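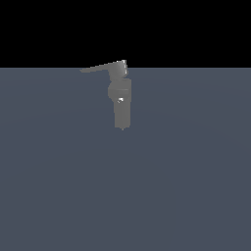
Section 4. Recording a demonstration by remote control

Run your first recordings in the Pullodico simulator. The arm in the simulator answers the hand controller the same way the real one does, so a bad move costs you a restart and nothing more.

1. Open Pullodico and load the task file you want to teach.
2. Hold the controller level and press Link. The status line changes to LINKED.
3. Set the speed limit to 400. You can raise it later under Motion.
4. Press Record and wait for the tone before you move.

Caution: Do not press Link while the controller is in motion. The arm will try to catch up with your hand.

5. Switch to the gripper view for close work.

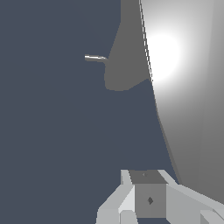
6. Bring the gripper in slowly and line up the fingers before you close them. If you lose track of depth, stop and go back to the wide view.
7. Finish the move, let go of the trigger, and press Stop.
8. Type a name for the take and save it.

Note: Record at least five takes of each task. Vary the starting position a little between takes. Pauses longer than 4 seconds are trimmed when the file is saved.

If the status line shows error 664, the controller and the arm no longer agree on position. Press Home, wait for the arm to stop, and link again. The take in progress is lost.

To move saved takes to a real arm, see Section 5.

Section revised 7/21/25, M. Kos, Arnora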